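Bestow Community Help
Home > Packing and storage > Snacks

Best way to pack snack packets into gift bags without crushing them?

Asked by Jendel, 11/11/2024

I've got a stack of little snack packets to divide between floppy white carry bags, the thin flowery sort with string handles. They look lovely and have the backbone of a wet tissue. If I stand the packets up, they slump. If I lay them flat, the bag folds over them like it's tired. Heavy things first is fine advice for groceries, but this is all chips and crackers, so there's no heavy thing. Is there a proper order, or do I just shove it in and hope?

Bags and a couple of the packets:

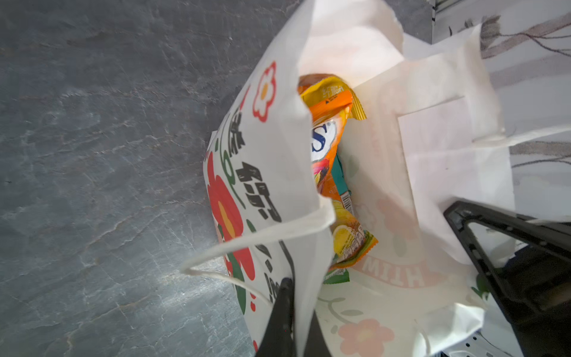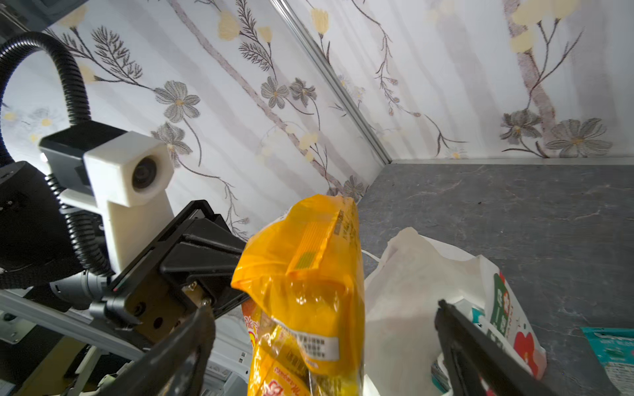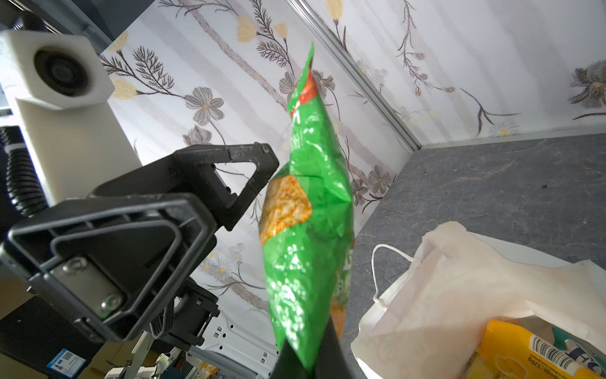

Birna replied: Stand them on their bottom seals, side by side like files in a drawer, and do it with the bag already sitting on the floor. Hold each one by the seal, never the puffy middle. If they still lean, cut a bit of cereal box to fit the base. I did 49 bags this way last February and had 2 casualties, both my own elbow.

23 people found this helpful? No — 2723 views and one thumbs up, so make of that what you will.

Baláž replied: just put them in the bag mate

Birna replied: Also don't tie the handles together at the top. It pulls the sides in and squashes whatever's on the outside. A loose bit of tissue paper over the lot will do.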